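Thu 24 September

Dry morning, pressure steady, wind light and from the west. Spent the first two hours on the water meter readings, which I had let slide since July. The figures do not close. The main meter at the lane shows 3,833 on the dial and the sub-meter behind the house, fitted when Detlef Wegener split the supply between the two properties, does not account for the difference even after allowing for the garden tap. Either the sub-meter is under-registering at low flow or there is a loss between the two.

Did the overnight test again. Stopcock at the house closed at ten last night, main meter read then and read again at six. Movement on the small red dial only, the one for litres. The count was 74. I repeated the reading with a torch to be sure of the last digit and got 75, so either the dial had moved while I stood there or I misread it the first time. Both are consistent with a slow leak. Neither is consistent with the supply company's suggestion that we are running a hose without noticing.

The pipe between the meters is blue polyethylene for most of its length and something older for the rest. Detlef's drawing shows the joint under the path, two paces in from the gatepost. His drawing also shows a gatepost that was moved before we bought the place, so the two paces have to be measured from the old position. There is a stump of concrete under the ivy that I take to be the old footing. Cleared enough ivy to find its front edge and put a peg in.

Listening stick: tried the Kastwood one that Vesna Nedeljković lent me. It is a steel rod with a cup at one end, and you put your ear to the cup. On the stopcock spindle I could hear a faint steady hiss with the house valve shut. On the meter itself, less. On the peg, nothing, but soil is a poor conductor of that sort of noise and I would not expect much through that depth of clay. Vesna says to try it after eleven at night when the road is quiet and to push the rod well in. Will do so tomorrow if it stays dry.

Post brought the replacement washers from Narkurov, wrong size again. They have sent the half-inch set twice. Wrote to them with the part number copied from the bag and the part number copied from my order, one above the other.

Over to Etenesh Beyene's for lunch. Table laid with the blue cloth, tea afterwards. Discussed her boiler, which is losing pressure at a rate she describes as a bit every week. Asked her to write down the gauge reading each morning at the same time, before the heating comes on, as a cold reading and a hot one cannot be compared. She has a notebook for it now. If the loss is in the heating circuit it should show as a damp patch or a green stain on a valve somewhere, and failing that the relief valve is passing. Looked at the discharge pipe on the outside wall. There was a white crust at the end of it, which suggests the second. Told her not to keep topping it up without noting each time she does so.

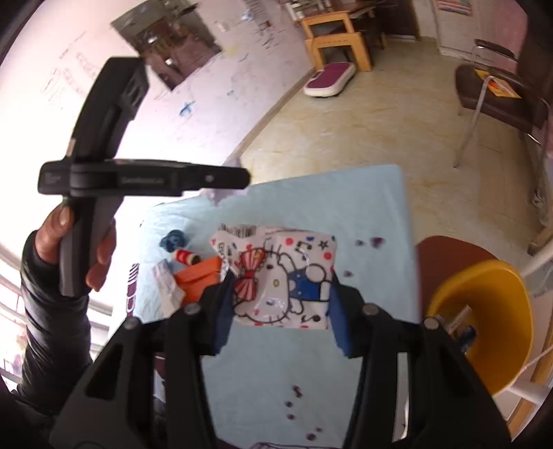

Hello Kitty sticker packet, at Etenesh's.

Etenesh Mersha came in halfway through with the council's letter on the culvert. They propose to survey the section under the lane and to close the lane while it is done. No dates given. The letter refers to a plan number that does not appear on the plan. She wants the drain behind the hall added to the survey, as it backs up whenever the culvert runs full, and I agreed to draft a paragraph. The argument is simple enough: the hall drain discharges into the culvert below the crown of the pipe, so when the culvert is more than half full there is nowhere for it to go. A flap valve would fix it for the cost of the flap valve and a morning's work. I will attach the levels I took in July and leave the rest to her.

Some talk of tea, as Etenesh B. holds that our water spoils it and that hers does not. Both houses are on the same main, so the only differences are the pipework and the kettle. I offered to test the hardness at each tap with the drops from the aquarium kit. She said she could taste it without drops.
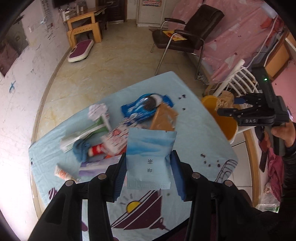
Green tea in the light blue sachet. Table at lunch.

Walked back by the reservoir path. Level down on last week by the width of my hand against the gauge board, which has lost its lower numbers to algae. The overflow sill is dry. The Tilahun spring is still running into the trough, though thinly, and it has a skin of duckweed at the far end. Timed the flow with the litre jug and it took longer to fill than I had patience for on the first try because the jug was not level. Second try acceptable. Entered under springs at the back of this book.

Afternoon: dug at the peg. Down to the depth of the spade and a half before the light started to go in the trench. Clay throughout, stiff and yellow on top, greyer and softer lower down on the house side. That is the side I would expect if the joint is weeping, but it is also the side that gets the run-off from the path, so it proves nothing yet. Covered the hole with the old door and put two bricks on it. Put a third brick on after thinking about the postman.

Bezawit Wolde rang at six about the pump. The Plikerano unit is rated for a tank of 1,000 litres and hers is smaller, so it is cutting in and out far too often. I suggested checking the air charge in the pressure vessel before buying anything. Car tyre gauge on the valve at the top, pump off, water side drained down first — she had been reading it with the water side full, which only tells you the water pressure. She will ring back.

Soup. Read the meter again at nine, as the house had been quiet since eight, and closed the stopcock at ten. Torch battery is weak. Need: two compression couplings, 25 to older pipe, size of the older pipe not known until I reach it; liner inserts; washers, correct ones; a better torch.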